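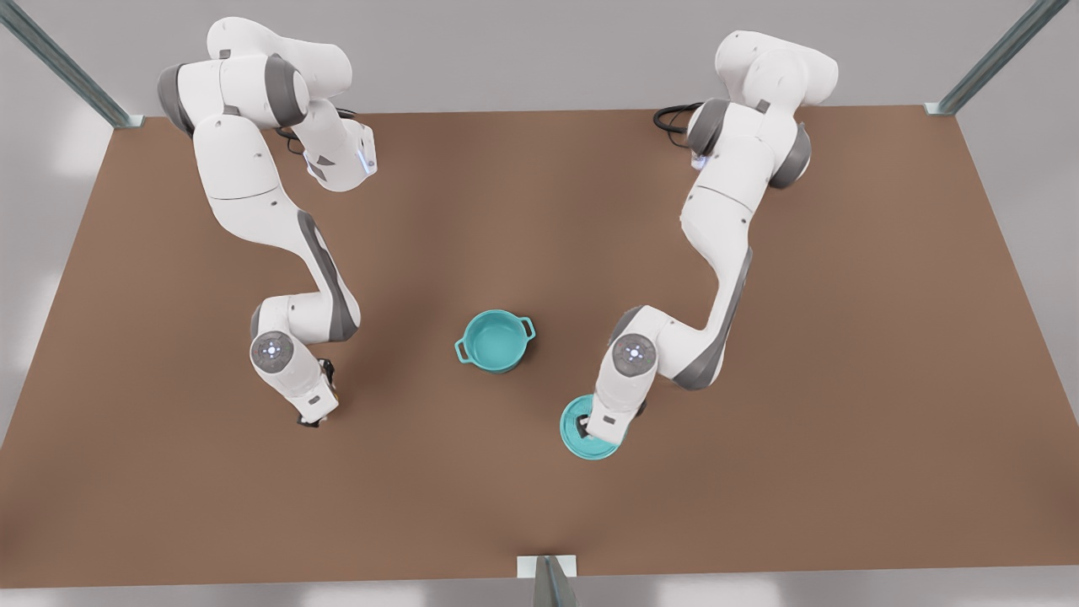
常见问题:送检水样的采集、保存与报告解读

本页汇总用户向 Bokell 水质检测服务中心提出的常见问题,适用于居民自备井、二次供水水箱及小型集中供水工程的委托检测。泳池水与工业循环水的送检要求另见相应说明。

一、哪些情况下建议送检?

新井投入使用前、水泵或井管维修后、井口曾被雨水或洪水浸没后,均应送检。水的颜色、气味或口感出现明显变化时,亦应及时送检。自备井在正常使用期间,建议每年至少检测一次微生物指标和硝酸盐。

二、基础检测包括哪些项目?

基础检测包括 pH、浑浊度、总硬度、铁、锰、硝酸盐、氟化物、总大肠菌群和大肠埃希氏菌。铅、砷等金属项目属于扩展检测,须在委托单上另行勾选。水样送达后如需增加项目,应先向受理窗口确认剩余水量及保存条件是否满足要求。

三、可以使用自备的容器吗?

理化项目可使用洁净的聚乙烯瓶,不得使用盛装过饮料、食用油或洗涤剂的容器。微生物项目必须使用本中心发放的无菌采样瓶,瓶内预置的硫代硫酸钠用于中和余氯,采样前请勿冲洗或倒出。金属项目的采样瓶由受理窗口单独发放。

四、如何从水龙头采集微生物水样?

1. 选择不漏水的冷水龙头,拆下滤网、软管等附件。
2. 用酒精棉球擦拭出水口内外,金属龙头也可用火焰灼烧消毒。
3. 打开龙头,以稳定水流放水 5 分钟。
4. 开启瓶盖,手指不得接触瓶口及瓶盖内侧,接水至刻度线,瓶内须留有空隙。
5. 立即旋紧瓶盖,在标签上写明采样地点和时间。

检测铅的首段水样采集方法与此不同:采样前管道内的水应静置 8 小时以上,随后直接接取最初流出的水,不得预先放水。

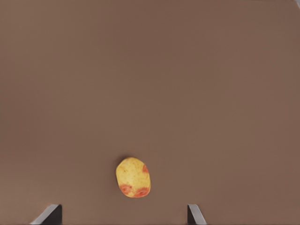
如同一龙头需同时检测铅和微生物,应先取首段水样,再按上述步骤放水、消毒并采集微生物水样。两类水样须分瓶盛装,分别填写标签。

五、水样应如何保存和运送?

微生物水样采集后应避光冷藏,保温箱内温度以 4 ℃为宜,不得冷冻。水样须在采集当日送达。冰袋与采样瓶之间应以隔板或毛巾隔开。Palamarchuk 收样点每周三仅上午收样,其他工作日全天受理;Birar 收样点不受理微生物水样。

六、现场检测笔的读数能否代替实验室报告?

不能。便携式电导率仪和溶解性总固体检测笔反映的是水中离子的总体水平,无法区分具体成分,也不能检出细菌。此类仪器适合日常比对,例如观察滤芯更换前后的变化。使用前应以标准溶液校准,中心前台可提供标称值为 1,484 μS/cm 的电导率校准液,开封后请按瓶身标注的期限使用。

七、报告中的“未检出”是什么含义?

“未检出”表示该项目的含量低于所用方法的检出限,并不等同于含量为零。各项目的检出限列于报告附页。不同实验室采用的方法可能不同,比较两份报告时应先核对检测方法与检出限。

八、总大肠菌群检出后应如何处理?

在复检结果出具之前,饮用和漱口用水应煮沸后使用。请检查井盖、井壁接缝及水箱盖是否严密,必要时对井水和管网进行消毒。消毒后应充分放水,待余氯降至正常水平再行采样。如同时检出大肠埃希氏菌,表明水源可能受到粪便污染,应停止直接饮用,并联系当地疾病预防控制机构。

九、对检测结果有异议怎么办?

委托人可在收到报告后提交书面复检申请,并注明报告编号和异议项目。微生物水样因保存时限所限,不作留样复检,须重新采样。理化项目在留样有效期内可使用原样复检,复检结论以书面形式通知委托人。

十、报告如何领取?

纸质报告凭委托单回执领取,电子报告可在 Prolard 查询系统下载。单位委托的报告抬头应与委托单一致,报告签发后需变更抬头的,须提交加盖公章的书面说明。回执遗失的,请携带委托人有效身份证件到受理窗口办理。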